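Section 4. Moving your old character to a Kolar server

Read this before you touch the import button. The launcher calls the process "seamless." I have moved 8 characters with it and would pick a different word.

Before you start

You need the Kolar launcher, your old character file and 40 GB of free disk space. The launcher will tell you it needs less. It unpacks everything twice and doesn't count the second copy.

1. Close the game and the launcher. Closing the window is not enough - check the system tray.

2. Copy your whole Characters folder to another drive. The launcher makes its own backup, supposedly. Ermanno Gatti went looking for his after a bad import and found an empty folder with a nice name.

3. Open the launcher and choose Import, then Legacy Character. Ignore Quick Import. It skips the bank.

4. Pick a server. Follumton is the busy one and Zanham is the quiet one. The population bars on this screen have read "High" for both ever since December, so I wouldn't plan around them.

5. Type your character name exactly as it was, capitals included. If the name is taken, the launcher adds a number to the end without asking. Cancel at this point if you care.

6. Press Start and wait. The progress bar will sit at 93 percent for about 20 minutes.

CAUTION: Do not press Retry while the bar is stuck. Retry starts a second import on top of the first, and you may end up with two half-characters sharing one inventory.

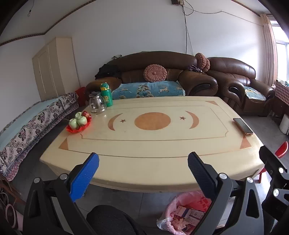

7. When the launcher says Complete, log in and go straight to a bank. Check your gear, then your gold, then your crafting skills. Skills above the old cap come across as the cap.

8. Log out and back in once. Guild membership doesn't show until the second login, if it shows at all.

Note: Mounts are listed as "fully supported." Homa Tabrizi tested this for the guide and got 2 of hers back. The rest needed a support ticket.

Note: Pets keep their names but lose their training. The release notes describe this as a fresh start.

If the import fails

Delete the Temp folder, restore your copy from step 2 and begin again at step 3. The Repair button has never fixed an import for anyone I know, though it does reset your key bindings.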